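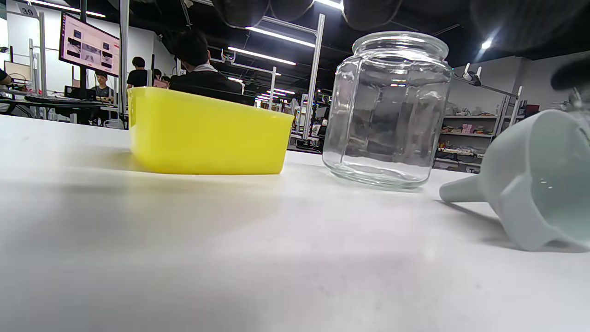

Yellow bin, glass jar and funnel on the white table, wrist view.

Jaltarix Tabletop: Jar and Funnel Subset

Data card and fault notice
Last revised May 28, 2024
Maintainer: Borislav Petek

Read this first

Part of this release has wrong gripper width values. Of 3,511 episodes, 495 were recorded with a fault in the width sensor of the hand-held gripper. In those episodes the video and the pose track are fine, but the width channel says the fingers are further apart than they were. A policy trained on them, or a plain replay of one of them, can command a real gripper to close well past the surface of the object.

We learned this by breaking a jar. Details are under "What happened".

If you downloaded the data before this revision, get the new index file and check the field width_ok before you do anything with the width channel. Do not replay any episode with width_ok set to false on hardware.

What the data is

Episodes of one person moving household containers around a tabletop with a hand-held gripper. The objects include plastic bins, glass jars and funnels. Typical tasks are placing the funnel in the mouth of the jar, moving the jar into the bin, and standing a tipped funnel upright. The operator starts with the gripper open, does the task, opens the gripper and backs away.

Each episode has:

video.mp4 — colour video from the gripper camera
pose.csv — position and orientation of the gripper over time
width.csv — distance between the fingertips, in millimetres
meta.json — task name, object list, operator code, gripper code

Timestamps in the three streams come from the same clock. Recording was done with Candelix, our in-house logger. The Candelix version is in meta.json.

There is no force or torque channel. That matters for the fault described here, as nothing in an episode tells you how hard the operator was squeezing.

What happened

We use a Skamex arm with a powered version of the same gripper to replay a few episodes from each batch. The replay is a basic sanity check: the arm follows the recorded pose, the fingers follow the recorded width, and somebody watches.

In November we were replaying a jar episode. The arm reached the jar normally. The fingers closed, touched the glass, kept closing, and the jar cracked at the shoulder and came apart on the table. One larger piece landed on the floor on the operator's side. The operator pressed the stop and the arm held its position. There were no injuries. The operator was wearing glasses but they were ordinary prescription ones, and he was standing closer than he needed to be.

At first we blamed the powered gripper. It was taken off, zeroed and checked against gauge blocks, and it was fine. We then played the video beside the width plot. At the point where the fingers could be seen resting on the jar, the plotted width was still dropping, and it settled at a value smaller than the jar.

That was a different sign of the error from the one we found later in most of the faulty episodes, and it confused us for a while. The explanation is below.

Cause

The width sensor is a magnetic encoder on the finger linkage, with a small magnet held in a Prantl mount by one set screw. On gripper code G-B the set screw had backed out. The magnet could turn in its mount when the linkage reversed direction.

So the reading was good while the fingers moved one way and picked up an offset each time they changed direction. The largest offset we measured on the bench was 10 mm. After a quick close and open it mostly read too wide. If the operator closed, relaxed a little and closed again, it could end up reading too narrow, and this is what happened in the jar episode. The arm did what the file told it to do.

Two other things let it through.

The first is that Candelix zeroes the width at the start of each session, with the fingers held fully closed. This hid the slip from anyone who looked only at the first episode of a session. It always looked right.

The second is that our automatic check compared the width against the travel limits of the gripper and nothing else. Every bad value was inside the limits.

Which episodes are affected

All affected episodes have gripper code G-B. Not every G-B episode is bad. The early ones, recorded before the screw came loose, agree with the video and are marked good.

We do not know the exact moment the screw started to move. To set the boundary we went through the G-B episodes in recording order and compared the width at first contact with the known size of the object. The first session with a clear disagreement was marked bad in full, and so was everything recorded on G-B after it until the gripper was pulled from use. We also marked the session just before it, to be on the safe side. Some episodes marked bad are therefore probably usable. We have not tried to sort them out.

Episodes from the other grippers passed the same comparison. Their set screws were checked by hand and all were tight.

Fields added to the index

width_ok — true or false
width_note — free text, empty for most episodes
replay_ok — true only if width_ok is true and the episode has been looked at by a person from start to finish

Please note that replay_ok is false by default. It does not mean there is something wrong with the episode. It means we haven't looked.

Using the affected episodes

The video and pose can be used as they are. We kept the faulty width files in the release so that people working on fault detection have something real to test on, but they sit in a separate folder, width_faulty, and the standard loader skips them. If you ask the loader for width on one of these episodes it raises an error. It used to return the values silently.

We tried to correct the width by modelling the slip as simple backlash. It worked on slow movements and made fast ones worse. The corrected files are not included.

Estimating the width from the fingers in the video is possible in many episodes. Glass is the hard case: the jar bends the background behind it and picks up highlights from the ceiling lights, and the contact line can be difficult to place. Check the results by eye if you go this way.

Changes to our own procedure

The set screws now get thread locker and a paint mark across the screw head and mount. If the mark is broken, the gripper is not used.

After every 10 episodes the operator closes the fingers on a gauge block, and Candelix refuses to go on if the width is out. Operators find this annoying and a few have asked for a longer interval. We have left it where it is for now.

Replay on the Skamex arm now runs with a current limit on the finger motor, set low enough that the fingers stall against a jar. The limit was available before the incident and had been left at the factory setting.

Glass is no longer used in first replays. A plastic stand-in of similar size goes on the table first, and the jar is used only after the stand-in run is clean. There is a clear screen between the arm and the operator, safety glasses are worn by anyone inside the marked area, and the stop button has been moved to the outside of the screen. Cracked or chipped jars go in the bin for broken glass and are not put back on the shelf.

Known problems that are still open

Light reflections on the white table sometimes confuse the pose tracker when the gripper is very low. Look for short jumps in pose.csv near the tabletop. These are not related to the width fault and are not marked.

Object names are not consistent between early and late sessions. The same container may be called "bin", "tray" or "box" in meta.json.

People working in the room are visible behind the table in many videos. Everyone who works there has agreed to this for the research release. Do not try to identify them. Faces will be blurred in the next version, and older copies should be deleted once it is out.

Reporting

If you find an episode marked good where the width does not match the video, send the episode ID and a time in seconds to Borislav Petek through the project tracker, with the label width. A screenshot of the plot beside the video helps. If you have had a replay go wrong on your own hardware, report that too, even if nothing broke — and stop replaying that batch until you have heard back.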